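Home | Our Story | Shop | Stockists | News | Contact

FOR RELEASE 16th April

Skindulau opens its first table shop in Gullbridge, with the new Padinura mix-and-match dishes on the shelves

I've been making and selling dishes out of other people's shops for a long while now, so forgive me if this reads less like a press release and more like a letter from someone who hasn't had lunch. Skindulau is getting its own front door! We're opening in Gullbridge in May, in the old Levchenko hardware store on the corner across from the bus stop, and we're bringing a whole new range of everyday dishes with us.

The range is called Padinura. It's plates and bowls, and for now it's only plates and bowls. People have already asked me about mugs (my sister, mostly) and the answer is maybe next year. I wanted to get the two things you reach for every single day right before I went anywhere near a handle.

The idea came out of my own kitchen cabinet, where nothing matched and nothing stacked. I had big dinner plates I never used, a set of tiny bowls that held four spoonfuls of soup, and one good bowl that everybody in the house fought over. So I started with that bowl. I measured it, I drew it, I made it a little deeper and then a little less deep again, and I ate my breakfast out of every version until I was sick of oatmeal. The plate came second, and it was made to go under the bowl as well as to be used by itself. Toast beside your soup, crackers beside your chili, a place to put the spoon down. That's really the whole thought behind it.

There are 30 pieces in the opening range once you count up all the sizes and colors, and you can buy any of them singly. No boxed sets. I know boxed sets are easier to sell and easier to wrap (believe me, I've been told), but I've broken enough dishes in my life to know that what you want afterward is one more bowl in the same green and not a carton of things you already have.

About the colors, which is the part I could talk about all day. We've gone soft. There's a sky blue and a pale mint, and the two of them together are the pairing I put on my own table most mornings. There's a butter yellow and a warm oat color too, plus a plain white for people who want their food to do the talking. I spent weeks shuffling samples around with a cup of coffee going cold next to me, trying to find colors that would get along no matter who picked what. If you come in and choose with your eyes shut, you should still end up with a table that looks nice. Please don't choose with your eyes shut, though, the shelves are at elbow height.

I tested everything on gray, by the way. So many people around here have gray counters and gray tables now, and a color that looks lovely on a white shop shelf can go muddy and sad the minute you get it home. One of our early greens did exactly that and it's gone. The mint we kept stays cheerful on gray, and the blue seems to like it even better.

Now, the shop. Anyone who grew up in Gullbridge will remember Levchenko's for the nail bins and the bell on the door. We've kept the bell. We've also kept the long wooden counter, which took 3 of us two days to sand, and the drawers behind it, where we'll be storing dish towels and napkins. The back wall has been painted and the front window has new glass in it. The floor slopes a little toward the street, as it always has, so if you drop a grape you'll find it by the door.

What I'm most excited about is the big table in the middle of the room. It's there for trying things out. Take a bowl off the shelf, set it on a plate, swap the plate, swap it again, walk around to the other side and have a look. Bring your own placemat if you like, or the one odd dish from home that you can't bear to part with, and see what sits well next to it. You don't have to put anything back where you found it. I mean that! I like seeing what people leave there at the end of a day.

On opening day we'll be serving soup at that same table, out of Padinura bowls, and we've made enough for 200 people. It's tomato, with a bean one for anybody who doesn't care for tomato. The soup is free and it goes until it's gone. If you bring back your bowl and decide you want one like it, we'll have clean ones at the counter, ready to wrap.

A few practical things for editors and for anyone planning a visit:

The shop opens in May, and the exact day will be posted in the front window and in the News section of our site once the sign is up.

Parking is on the street, free for 2 hours. There's a ramp at the side entrance and the door there is wide enough for a stroller or a wheelchair.

We'll wrap anything you buy in plain paper, and if you bring a bag or a box from home we'll be very glad to use it.

Chips and seconds go on the low shelf by the drawers, marked down, and they change all the time. Some of my favorite dishes at home are seconds.

Shops that already carry our older dishes will go on carrying them. Nothing is being dropped to make room for the new range. If you're a stockist and you'd like to see Padinura pieces for yourself, write to me and I'll set some aside for you to look at before the doors open.

Reporters, bloggers and curious neighbors are welcome to come by while we're setting up. It'll be messy, there will be newspaper everywhere, and somebody will probably hand you a stack of plates to hold. Use the side door and knock hard. I'm happy to talk about glazes, soup or the history of the building for as long as you can stand it.

I hope you'll come. I've been looking at these dishes by myself for a very long time and I'd love for other people to start eating out of them.

Contact: Skindulau press desk, through the Contact page | © Skindulau, Gullbridge | Back to top
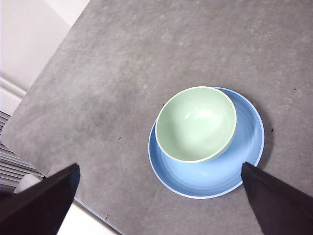
Padinura bowl in pale mint on the sky blue plate.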